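Bench notes, June 2025

Patching / cable sort, small switch

Started late, parts run took most of the morning. Went through the blue tub first. Everything in there was one knot, took ages, coffee went cold. Sorted by length on the floor then by colour, should have done it the other way round as the lengths are all over the place anyway.

Tub contents now in three bags:
- short, anything under the width of the bench
- long
- dodgy (clips snapped, jackets nicked, boots slid back off the plug)

Dodgy bag is for re-crimping, NOT for grabbing out of when you're in a rush. I have written this on the bag. Used the laundry marker as the good one has walked again.

Kaneko tester is back from repair and seems happy. Needs a fresh 9V, the one in it is on its last legs, display goes faint if you hold the button down. Put batteries on the list. The Ruditz crimper is still chewing pin 8, you get a good click but the contact sits proud. Did two ends and cut both off. Using the old orange handled one till somebody has a look at the die.

Boots: ordered a bag of 40 from Brinano, mixed colours. Price was fine, postage wasn't. We have a 300 m box of grey in the cupboard so no need to buy cable before spring, unless the Drundico job comes good, in which case we'll want another 1000 m and somewhere to put it. Quote ref is 1571 if anyone rings while I'm out.

Colour rule, trying again seeing as the last one died within a week:
red = uplinks and anything you must not pull
yellow = desks
blue = printer, label machine
grey = spare / temporary
black = whatever, label it both ends

Labels both ends for ALL of them really. A label at one end only is worse than none, I spent half of last Tuesday chasing one round the back of the shelving and it went to nothing.

Bench steps, so the next person does it the same way:

1. Clear the bench, switch flat on the wood. No screws or offcuts near the ports.

2. Tug test on every plug before it goes in. Light pull, if the boot slides and the plug doesnt come with it, look at the crimp. Clip has to click.

3. Plug up along the one edge and let the cables run out to the right, don't tie anything yet. Eight in, mixed colours. Check the upper red one, boot is sitting above the bare plug and you can see the clear plastic and the contacts.

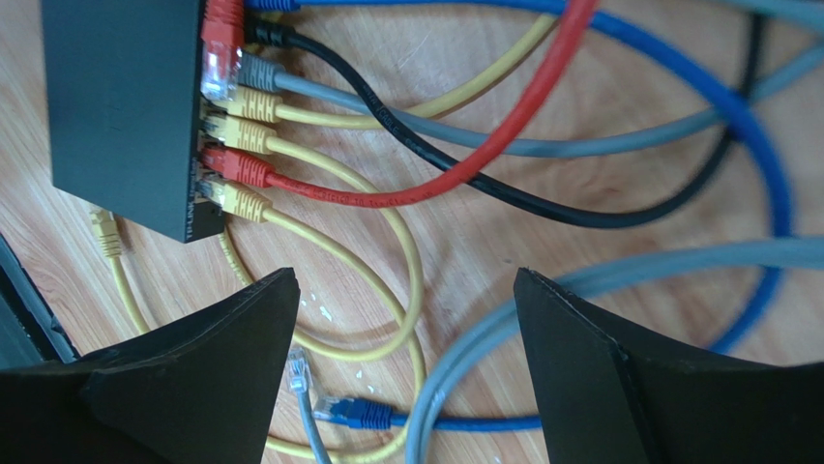
4. Work the loops out from the far end, blue and black are the worst for it. Don't drag them through from the switch side, that's how clips get broken.

5. Velcro only. Zip ties go back in the drawer. Loose enough to get a finger under.

6. Run the tester over each one, write the result on the sheet and stick the labels on as you go. Not at the end. You won't do it at the end.

Still to do: second yellow label roll, nearly out. Find lid for the tub. Shelf bracket under the cupboard is pulling out of the plaster again, bigger plugs wanted. Ring about the crimper die, they shut at four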